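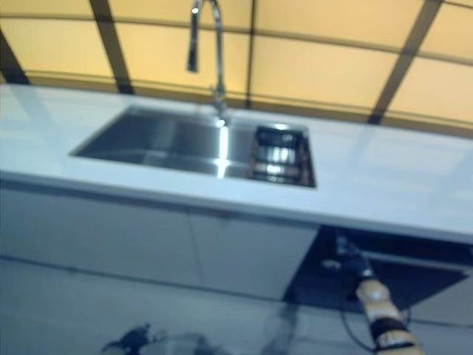
Which way round do the bowls go, and does it matter? A reader in the fourth grade, Woldegiorgis, sent in that question after loading the dishwasher at home and finding a bowl full of gray water at the end. It does matter. To see why, you need to know how water moves inside the machine.

Parts of the wash area

A kitchen wash area usually has a sink, a faucet and a dishwasher. The sink may be one basin or two. In a two-basin sink, the large basin is for soaking and scraping. The small one often holds a rack or strainer, so that rinsed things can drain. A pull-down faucet has a spray head on a hose, and the head can be brought close to a dirty plate.

A dishwasher is a metal or plastic box called a tub. Inside the tub are two racks that roll on small wheels. Under each rack there is usually a spray arm. A spray arm is a hollow bar with holes in it. A pump pushes water into the arm, the water comes out of the holes at an angle, and the push of the water makes the arm spin.
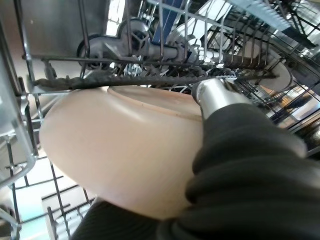 A bowl held upside down. The raised ring is the foot.

Why bowls face down

Water in a dishwasher comes mostly from underneath. If the open side of a bowl faces up, the spray hits the outside and the inside gets very little. Water also collects in the bowl and stays there, along with any bits of food floating in it. If the open side faces down, or down and toward the middle of the rack, the spray hits the part that was dirty and the water runs off.

The foot is the ring a bowl stands on. When the bowl is upside down, the foot is on top and can act like a tiny dish, holding a puddle. Tilting the bowl lets most of that puddle run out. This is the reason many racks have slanted tines. Tines are the wire fingers that hold dishes apart.

Plates stand on their edges between the tines. Leave a gap between one plate and the next. Two plates that touch will shade each other from the spray, in the same way that your hand shades a table from a lamp.

How hot is the water?

Our test machine is a Stornden with a 45-minute short wash. We have run it 4 times for this page, once with every bowl the wrong way up. All the wrong-way bowls held water. Short washes suit dishes that were used recently. Dried oatmeal needs a longer one, or a soak first.

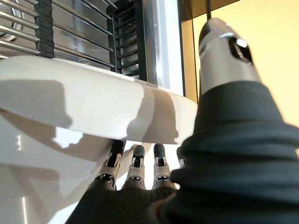 Glaze is a thin layer of glass on the outside of pottery. Potters brush or pour it on as a mixture of ground minerals and water, and then the piece is heated in a kiln to roughly 1000 degrees Celsius or more, depending on the clay. The heat melts the minerals together. Glaze keeps water out of the clay and gives food less to stick to. It can be any color, and it need not be plain: a thick white rim with tiny dark specks scattered over it can look unwashed from a distance. To test a speck, rub it with a wet fingertip. Food will usually soften or move. A speck in the glaze will stay where it is - no amount of washing removes it.

Chips are different. A chip is a place where the glaze has broken off. Chipped edges can be sharp, so show the dish to an adult before you load it.

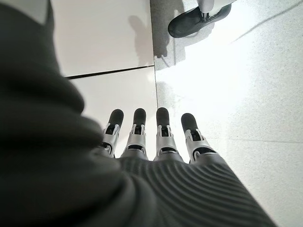 Page last changed: August 2016

Unloading

Wait until the machine has stopped and the door has been open for a few minutes. Steam can burn. Empty the lower rack first. Puddles on top of upside-down cups and bowls in the upper rack will spill when you move them, and it is better if they spill onto an empty rack.

Words to know

Basin: the hollow part of a sink.
Foot: the ring under a bowl or cup.
Glaze: a glassy coating on pottery.
Tine: one wire finger of a rack.
Tub: the inside box of a dishwasher.

Next in the Umach Kitchen Science pages: What soap does to grease. Sheet number 3269.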